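4. Work at the table after the arms came in

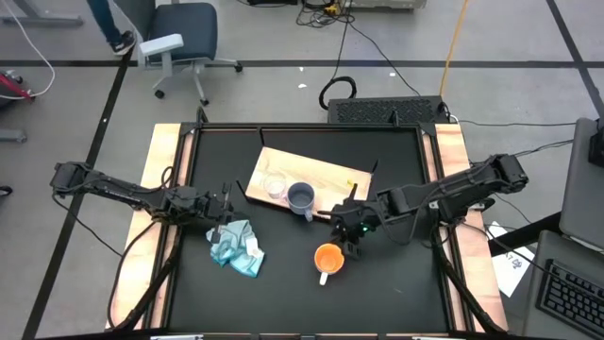

Figure 2. Crockery task at the Parnitden site, table with both arms.

The first thing staff talked about in interviews was pace. Before the arms, crockery sorting at Parnitden was done standing up, two people to a bench, chatting, and the speed was whatever the pair settled on between them. After, one person minds a table and the speed belongs to the table. Most had expected to be rushed. What they reported instead was waiting – long stretches with hands idle, then a burst of fixing. The layout of the job adds to this. Items are few and placed apart, as in Figure 2, where the glass and one mug are up on the wooden board and the mug with the orange inside stands on the black surface by the right gripper, with a cloth over on the left. A person would clear that in one go without thinking about it. The minder has to think about it, becuase each item is a separate chance for the run to stop. Several said they now look at a mug and see the handle first, which way it faces, whether the arm will like it. One called this "looking for it", meaning on the arm's behalf. We use the term below.

4.1 Who did we talk to

Staff at two sites, Parnitden and Kamura, 19 people in all. Both sites run the Nalier cell, same software, slightly different tables. Interviews in the break room, short, between shifts. Four people were seen a second time in January. Notes by hand, typed up the same evening. Observation was done from a chair next to the table, mornings only at Kamura, which is a limit (see section 6). Agency workers are under-represented. We asked, few were free.

4.2 Minding as a job

No one was hired as a minder. The word is not in any contract we saw. At Kamura the rota still says "bench" and people are paid bench rate. The work has changed all the same. Lifting is down, and everyone with a bad shoulder or wrist brought this up unprompted. Walking is up a bit. Attention is the big one. Older staff compared it to watching a pan of milk.

Minding also came with jobs that were never written down. Setting items back to start. Smoothing a cloth out, or crumpling it again if the run calls for that. Checking that cables hang clear of the rail. Wiping the table top, as dust upsets the cameras (so staff were told – we could not confirm this with the supplier). Syahrul Kwok, shift lead at Parnitden, kept his own list of these and let us copy it. It had 9 entries when we first saw it and more by the end. None of them show up in the Mollel reporting tool, which only records runs and stops. So a good morning's minding, with lots of small tidying and no stops, looks on paper like nobody did anything.

This matters for how people are judged. Team leads see the stop count. A minder who steps in early gets a stop logged. A minder who lets the arm struggle and come good does not. Staff worked this out within days and behaviour followed: hands held back, even where a quick nudge would be the sensible thing. Kwok on this: "You're stood there knowing. And you let it get on with it, becasue of the number."

4.3 Talk

Bench pairs talked. Minders mostly dont. Partly distance, tables at Parnitden are set well apart with tape on the floor between walkways. Partly they feel they should be watching. New starters used to learn by standing next to someone for a week or so; at Kamura this has shrunk to 3 shifts and then a table of their own. Two new starters said they had not learned the names of everyone on the shift. A longer-serving worker said the same about them.

Not all bad. Some liked the quiet. One woman at Kamura had asked to move to the tables for exactly that, and said she went home less tired, legs aside. Chairs are the sore point here. Sitting is allowed at Parnitden and was, at the time of the study, frowned on at Kamura, with no rule either way that anyone could show us.

4.4 Handover

Weakest part of both sites. The bench needed no handover, you could see what was left. A table at change of shift may be halfway through a run, and the incoming minder has to know whether an item is where the arm put it or where a person did. Parnitden uses a paper sheet. Kamura relies on word of mouth. At both, almost every mix-up we recorded started in the ten minutes either side of changeover. Section 5 takes these one by one.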